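Zamora Grerus 2 portable shot clock: a season of use

The Grerus 2 is a battery-powered shot clock sold in pairs for halls that have no fixed units above the backboards. Our club plays in a regional league where a visible 24-second clock became a requirement in January. We bought one pair and have used it for home games and most practices since then.

Each pair comes with two display units, a wired table controller, a radio base and a charging lead for each display. The stands are sold separately. The floor stands put the digits at about head height for a standing adult, and the league accepts them behind the baseline if they are set back from the corner.

Setup

Pairing is done once. Hold the channel button on the base until the light turns solid, then do the same on each display. Six channels are available, and the clocks keep the last one used. In a hall with courts side by side, pick a channel well away from the one next door. We had a clock reset by the neighboring table on our first night, and changing the channel cured it.
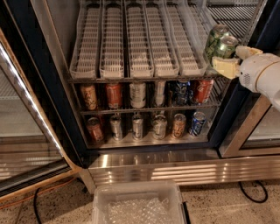
Drinks cooler, top shelf and can trays.

The display shows red digits with a separate yellow strip that lights at zero. Digits can be read from the far baseline under normal hall lighting. In direct sun from a side window they wash out badly, and the brightness setting has no real effect on that. A simple hood would help. Zamora does not sell one.

Controller

The controller has three large keys: start/stop, reset to 24 and reset to 14. The keys have a firm click and are spaced widely enough to be worked without looking down. Holding either reset key keeps the display blank until release, the way most operators want it for an offensive rebound or a shot that may or may not have touched the rim. Tenths are shown in the last five seconds and can be turned off in the menu.

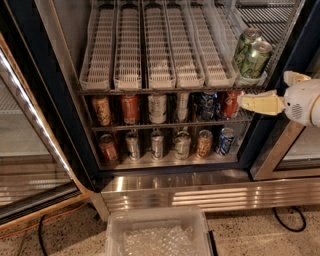 The correction procedure is less good. To put 17 seconds back on after a mistaken reset, the operator must stop the clock, enter the menu, step down from 24 one second at a time and confirm. That takes too long with a referee standing at the table. The older Vitska controller we used on loan had a recall key that brought back the previous value in one press, and the Grerus 2 needs the same thing.

Delay between key and display is too small to notice. The two displays have stayed in step with each other in every game. The horn is loud enough for a full gym and differs in pitch from our game clock horn, so players do not confuse them. Volume has three levels. The lowest is still loud for a small practice hall.

Battery

A full charge lasted two senior games and the junior game before them with the horn at the middle level. The battery icon is of little use: it shows full for most of the charge and then drops quickly. We charge after every game day regardless of what it says. The displays will run while plugged in, but the socket is on the front lower edge, where a loose ball can hit the plug.

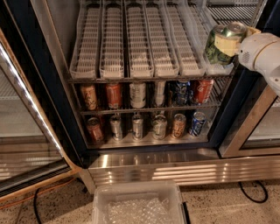
Sorkuvstead, January

Firmware note. The version shipped with our pair restarted the 14-second count if the reset key was pressed twice within a second. The update fixes this. It is loaded through the port on the base and takes almost 6 minutes, during which the displays must stay on. Check the version number in the menu before the first competitive game.

Build

The cases are stiff plastic with rubber corners. One display has taken a direct hit from a pass and fell with its stand. The corner is scuffed and the unit works as before. The stand is the weaker part, as its locking collar slips unless tightened hard. A sandbag over the feet is needed on a polished floor.
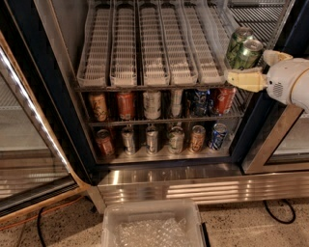 Green cans at the right of the top shelf.

Verdict

Recommended for clubs that share a hall and have to pack everything away afterward. Timekeeping is reliable and the controller is easy to teach, apart from corrections. A club with its own court and permission to drill should look at wall units first. Budget for heavier stands, and have the table crew practice the correction menu before the season starts.

Contact | Copyright Sorkuvstead Court Equipment Reviews | Back to top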